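Le squash du midi, ou pourquoi je ne reprendrai pas ma carte

28 septembre 2018

J'ai joué au squash pendant des années au Tirasik, le club derrière la gare, et je viens de rendre mon badge. Pas fâchée, enfin si, un peu. Je voudrais surtout parler d'argent, vu que dans les vestiaires tout le monde râle et qu'à l'accueil plus personne ne dit rien.

L'abonnement a pris une belle claque en novembre dernier. Bon. On nous a expliqué que le chauffage coûtait cher, que les murs des courts étaient à refaire, et je veux bien le croire (celui du fond sonne creux depuis une éternité !). Mais dans le même temps on a fermé deux courts pour y mettre des tapis de course. Moi je paie pour taper dans une balle, et pour réserver à midi il faut maintenant s'y prendre trois jours avant. Pavithra Fernandes, ma partenaire de toujours, met carrément une alarme sur son téléphone. Pour du squash !

Et puis il y a le coin café. Je l'aime, ce genre de coin, j'y ai passé autant de temps que sur le court, à refaire le dernier jeu avec celle qui venait de me mettre une raclée. Une machine sur un comptoir, un bout de mosaïque derrière, il n'en faut pas plus pour qu'on reste une demi-heure.
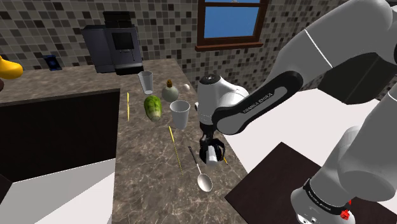 Et si on payait à la partie ?

C'est mon idée fixe. À la salle Lodow, à l'autre bout de la ville, on règle son créneau et basta. Imani Magesa y joue depuis le printemps et me dit qu'elle dépense presque deux fois moins qu'avant — il faut dire qu'elle a sauté tout l'été. Les habitués du Tirasik trouvent que ça tue l'esprit de club. Je ne suis pas d'accord. L'esprit de club, c'est le tournoi du soir, c'est le débutant qu'on fait jouer même s'il renvoie tout dans le plafond, et un prélèvement mensuel n'a jamais obligé quelqu'un à être sympa.

Je reconnais que l'abonnement pousse à venir, les soirs de pluie surtout. On a payé, alors on y va. Moi, ça me faisait plutôt culpabiliser sur mon canapé. J'ai pris un créneau chez Lodow pour la semaine prochaine, et Pavithra vient avec moi, sans alarme.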